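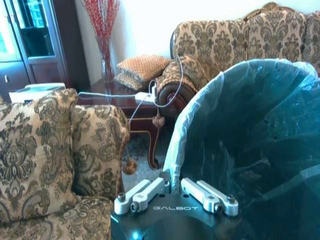

Bin in the living room, yes or no?

clotilde_l
Settle something. We have two patterned sofas in the front room, damask and brocade, both inherited, both the color of gravy. My husband has parked a big see-through blue bin next to them, with a bag in it. He says it's practical. I say it's a recycling depot.

ostby517
Practical. Next question.

Bastien P
The blue is the problem. Get a lidded one in brown and it will vanish into all that upholstery, possibly forever.

clotilde_l
He likes that he can see when it's full.

S. Gaillard
So can the guests.

ostby517
Guests with orange peel in their hand will thank you. At my aunt's you had to walk 2 rooms to throw out a tissue. People just used the plants.

Odette1176
Disagree with Bastien, brown plastic looks worse than blue because it's pretending. Go smaller. A bin that size belongs in a kitchen or a school cafeteria.

Bastien P
Mine isn't pretending, it's wicker.

Odette1176
You said brown. Wicker with a bag folded over the rim looks like a picnic that went wrong.

S. Gaillard
At least tuck the bag under. A crinkly liner hanging over the top bothers me more than the bin does – and it rustles every time somebody walks by.

clotilde_l
Tried that Tuesday. It slid down inside and he dropped half a grapefruit on top of it.

ostby517
Big rubber band around the rim. Leave the man his bin.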